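Visit to the Skalcombe data hall, 26th May

The visit was arranged for members with an interest in heat recovery from small data halls. Skalcombe is operated by Dreltia and supplies warm water to the public baths on the other side of the service road. Our host was Hicham Tawfik, who looks after the cooling plant and the metering.

We signed in at the gatehouse, were issued with visitor badges and ear defenders, and went first to the meeting room for a short talk on the history of the site. The building was a telephone exchange. Its floor loading is generous, but the ceiling height is not, and this has governed most of the later decisions. There was no room for a deep raised floor, so cold air is delivered at the side of each aisle and warm air is drawn off at the top. Cabling runs in overhead trays, with power and data kept to separate sides.

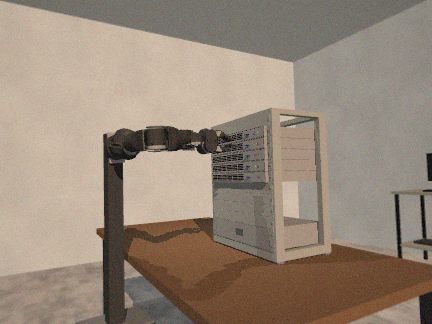

Rendered view: pale equipment rack, with the corner of the room behind.

The supply air was formerly held at 18 degrees. It is now allowed to rise to 24, which reduces the fan load and gives return air at a more useful temperature. Mr Tawfik said that the change was made in small steps, with a pause after each one to check for hot spots. Blanking panels had more effect than any other single measure. Before they were fitted, warm air was finding its way back to the front of the equipment through unused spaces, and the fans were being run faster to make up for it.

Containment is by clear plastic curtain at the aisle ends. The join between curtain and floor is poor in two places and a repair is planned.
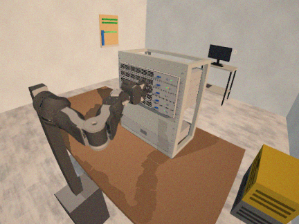 Open-frame server rack, computer rendering.

The party then moved to the plant room. Return air passes over a water coil, and the warmed water feeds a Bevier heat pump. This lifts the flow temperature to a level suitable for the baths. The connecting pipe is 400 metres long, pre-insulated and buried for its full length except where it crosses the culvert. Flow and return temperatures are logged at both ends. A plate heat exchanger separates the two circuits, so that a leak on one side does not drain the other.

Summer operation was discussed at some length. The baths need less heat then, and the surplus goes to the dry coolers on the roof.

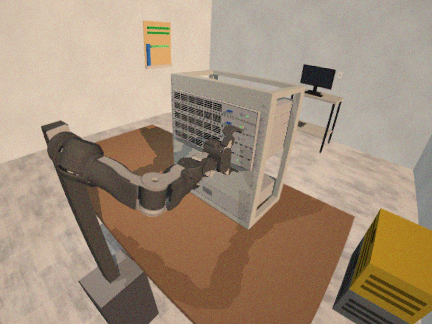
The dry coolers are older than the rest of the plant and are noisy at full speed. An acoustic screen has been fitted on the side nearest the houses. We were able to go up in groups of 3 and look at the pipework, which is tidy and well labelled. Lagging is damaged near the roof hatch, apparently by gulls.

Questions followed over tea. Mrs Hinojosa asked about water treatment. Inhibitor is dosed by hand and samples are sent away for analysis twice a year. Another member asked whether the baths had kept their gas boilers. One has been kept as standby. 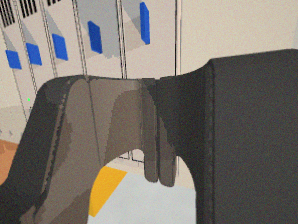

On payment, heat is charged by the unit at the baths' side of the exchanger, so losses in the buried pipe fall to Dreltia. The agreement runs for 14 years, with a price review in October each year. The metering data will be sent to members who left an address. The party left by the side gate at half past four.

Contact the visits secretary | Copyright of the authors | Back to top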